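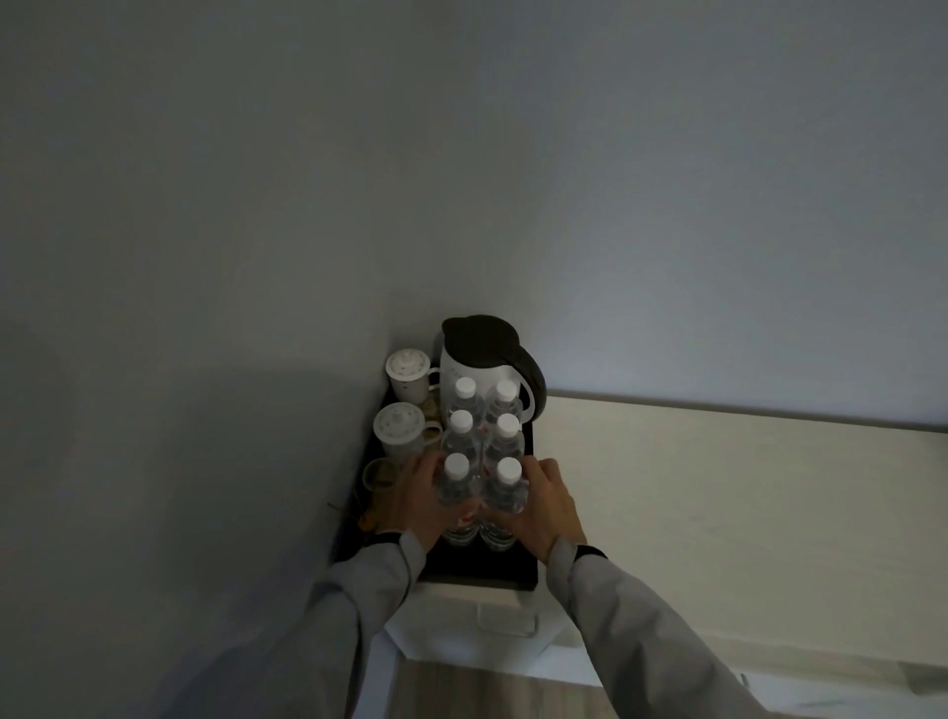
Willus Publishes Results of Hotel Room Chore Study; Machines Complete Some Tasks, Remain Far Behind on Restocking

CONDVILLE, Thursday, July 8, 2021 – Willus, a developer of manipulation software for service robots, today released the results of a study comparing machine and human performance on routine guest room work. The study covered 2000 task attempts by the company's Mikum two-arm mobile platform. Of these, 847 were completed without human help and met the housekeeping standard used for scoring.

The study was carried out at the Lindholm, a hotel in Condville, in guest rooms taken out of service for the test period. Attempts began in January. Tasks were drawn from the hotel's written room checklist and were not altered to suit the platform. Furniture, lighting and supplies were left as they would be for a paying guest.

Willus concludes that the current generation of its platform is not ready for unsupervised room service. The company will not offer Mikum for sale to hotels this year.

Scope of the study

The checklist was divided into four task groups: linen, waste, surfaces and beverage station. Each attempt began with the platform parked inside the closed door of the room and ended when the platform reported the task done, reported a fault, or reached the time limit. The time limit for a single attempt was 45 minutes. This is much longer than a hotel would accept in daily service. It was chosen so that slow but correct work would be counted as correct.

An attempt was scored as complete only if the finished room passed the same inspection applied to staff work. Partial credit was not given. An attempt in which a human touched the platform, the supplies or the furniture was scored as incomplete, including cases where the contact was made only to free a stuck wheel.

Results by task group

Waste collection had the highest completion rate. Bins were of one type, stood in known places and could be lifted by the rim. Most failed attempts involved bin liners that stuck to the inside wall and tore on removal.

Surface wiping was completed often on desks and window ledges. Performance dropped where objects had to be moved first and put back afterward. The platform frequently returned items to a correct area but in the wrong orientation, and these attempts did not pass inspection.

Linen work was limited to removing used sheets and placing folded towels. Bed making was attempted early in the study and then dropped from the scored set after the platform failed to complete it under any condition. Those early attempts are included in the total and counted as incomplete.

The beverage station had the lowest completion rate of the four groups and accounts for most of the detailed analysis in the report.

Why the beverage station is difficult

A beverage station brings many kinds of object into a small area, often in a corner with walls on two sides. A six-pack of water bottles, an electric kettle, lidded porcelain mugs, a small glass and paper packets can all share one tray. A person sets down the water with a hand on each side of the pack and adjusts the grip by feel. The same motion requires the platform to solve several problems at once.

The first is reach. Two robot arms approaching a corner tray have little room to open at the elbow, and the planner must keep both clear of the walls and of each other. In many attempts no valid path was found with the base in its first position. Moving the base solved the problem in some rooms. In others the bed left too little floor to do so.

The second is perception. Clear plastic bottles and clear glass return poor depth readings, and a glossy black tray adds reflections. The software often placed the near edge of the pack correctly and the far edge wrongly. In dim corners the error was larger. Opening the curtains improved results, but the checklist does not call for open curtains and attempts made that way were excluded from scoring.

The third is grip. Bottles of this type have thin walls that give under pressure. Too little force lets the pack slip, and too much bends the bottles and shifts their position in the pack. The platform measures force at the wrist, not at the fingertip, so it detects slip late. Lifting a pack by squeezing from both sides requires the two arms to hold matching force for the whole movement. Small timing differences between the arms were the most common cause of a dropped pack.

The fourth is clutter. Packets, tea bag strings and paper tags are light, flexible and easily dragged by a passing hand. The platform does not model them as separate objects. It either ignored them or treated a group of them as one solid item. Attempts in which the water was placed correctly were often failed at inspection for packets pushed out of place.

Comparison with human work

Hotel staff performed the same checklist in the same rooms as a reference. Staff completed every reference task. Their work also showed a number of habits not written in the checklist. They slid items along the tray when there was no space to lift them. They used the back of one hand to hold a mug still while placing something beside it. They turned mug handles to face one way while doing another task, without a separate step.

The platform treats each of these as a separate action with its own planning time. Planning, and not arm motion, took up most of the time in completed attempts. Increasing the speed of the arms would therefore do little to shorten the work.

Faults and damage

The report lists all faults by cause. The most frequent was failure to find a path, followed by loss of grip and incorrect object position. Loss of network connection caused a small share of faults and was treated as a platform failure, on the grounds that a hotel would treat it the same way.

Damage to hotel property was limited to 2 mug lids. Both were broken during surface wiping. After the second breakage, the software was changed to lift lids only from the knob and to stop if the knob could not be located. The change prevented further breakage and raised the number of attempts ending in a reported fault.

No person was injured during the study. A Willus operator with a stop control was present for every attempt.

What the results mean for hotels

Willus advises hotel operators against planning labor reductions on the basis of current two-arm platforms. Single-purpose machines for floor cleaning and corridor delivery were outside the scope of the study, and the results should not be applied to them.

The company considers waste collection the nearest task to practical use. Even there, supervision would be needed at a level that removes most of the saved time. Towel placement may follow. Restocking of trays and cabinets, bed making and bathroom cleaning are not expected to reach a usable level without changes to both hardware and software.

Some changes to the room would help a machine. Fixed positions for tray items, matte trays and small boxes for loose packets would remove several of the recorded causes of failure. Willus has not tested such changes and makes no claim as to their cost or their acceptance by guests.

Next steps

Development at Willus over the coming period will address three items from the report: fingertip force sensing, shared force control between the two arms, and detection of clear containers in low light. The beverage station task will be kept unchanged as the company's main internal test. Bed making will not be attempted again until the fingertip sensors have been fitted.

A second round at the Lindholm is planned after the hardware update. The same rooms, checklist and inspection standard will be used so that the two sets of results can be compared directly.

Availability of the report

The full report, including task definitions, scoring rules and the complete fault list, is available on request from Willus. Recordings of attempts are available to research groups under a data use agreement. Recordings contain no guests.

About Willus

Willus develops manipulation and planning software for service robots and builds the Mikum platform for its own testing. The company is based in Condville.

Media contact: Willus Press Office, Condville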